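Keeping homemade sausage from bursting in the pan?

Asked by Naveed Niazi, 28 Aug 2011
Category: Cooking > Meat > Sausage and curing
Viewed 687 times

Hi all! I got a hand-crank stuffer for my birthday and I am completely hooked. I've made four batches so far, all pork, all in natural hog casings from the butcher counter at Hendricks. The flavor is great, better than anything I can buy near me, and my kids ask for them at breakfast now.

My trouble is that nearly every link splits when I cook it. Sometimes it's one long rip down the side, sometimes the meat pushes out at the ends like toothpaste. I'm using a cast iron pan on medium high with a little oil. I soak the casings for ten minutes in warm water first, and I fill them pretty tight because I like a plump sausage.

Is it the casings, the heat, or the way I'm stuffing them? Would love to hear how you all do it. I have another batch of ground shoulder in the fridge and want to get it right this weekend!

Update: someone asked about the recipe. It's pork shoulder with a bit of back fat, salt, black pepper, sage, and a spoon of brown sugar. I add a splash of cold water at the end. No bread or filler.

3 Answers

Sorted by: Votes

Answer from Janka Šťastný (accepted)

Welcome to the best hobby there is! I have been making sausage since I was tall enough to turn my grandmother's crank and I still get excited every time the first link comes off the tube. You're very close already, I promise. My guess is you have a few small things going on at once.

Soak longer

Ten minutes is short for salted hog casings. Rinse off the salt, then leave them in lukewarm water for at least half an hour. An hour is better. After that, slip one end over the faucet and run water through the whole length. It's fun to watch, and you'll spot any holes before they cause you grief. A casing that still feels stiff or papery needs more time in the bowl.

Keep everything cold

Put the grinder plate, the knife and the bowl in the freezer before you start. If the fat gets warm and smears into the lean, the filling turns crumbly and the fat runs out in the pan. Then mix it well by hand until it gets sticky. Take a small lump, press it on your palm and turn your hand over. If it hangs on, you're ready to stuff.

Don't fill so tight

I know, I know, everyone loves a plump sausage! But the link gets tighter again when you twist it, and the filling swells with the heat. Fill it so you can still pinch the casing a little between your fingers. Twist the first link forward, the next one back, and so on down the rope.

Let them rest

Lay them on a rack in the fridge overnight with no cover. The skin dries a little and hugs the meat, and the seasoning settles in. I think the sage comes through much nicer on day two as well.

Dry the outside before the pan

Pat each one with a bit of paper towel so it browns nicely and doesn't spit at you. Hold it by one end and wipe down toward the other, then turn it around.

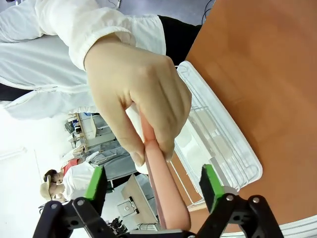 Cook low, then brown

Medium high is too hot for a raw link. Start them in the pan with half an inch of water, put the lid on and let them steam gently until they're firm, turning once. A thermometer in the middle should say 160 F for pork. Then pour off the water, add your oil and brown them on medium. It only takes a few minutes – the hard part is not eating them straight off the spatula.

One more thing, please don't poke them with a fork in the pan. All that lovely juice goes out through the holes. If you see an air bubble while you're stuffing, prick that one spot with a clean pin and smooth it down.

Let us know how the shoulder batch goes!

 Naveed Niazi: Wow, thank you! I had no idea about running water through them. Found two holes in the first casing I tried.
 Janka Šťastný: Yay! Cut it at the hole and use both pieces, no need to throw any away.
 Lizelle Maluleke: The palm test is so handy. Does it work for chicken too?
 Janka Šťastný: It does, chicken just feels wetter. And cook those to 165.

Answer from Siyabonga Ngcobo

Agree with most of that. I'd add that casings vary a lot from pack to pack. I had one from Zirkthorpe that tore if I looked at it, and the next one was perfect, same label and everything. Keep leftovers packed in salt in the fridge and they last for months. I'm still using some from January.

Also I skip the steaming and do mine in a 300 degree oven for 25 minutes or so, check the temp, then a quick sear. Great when you're cooking for a crowd, and I had zero splits last time!

Answer from Bheki Khumalo

turn the heat down. works for me every time

 Naveed Niazi: Fair enough, trying it tonight!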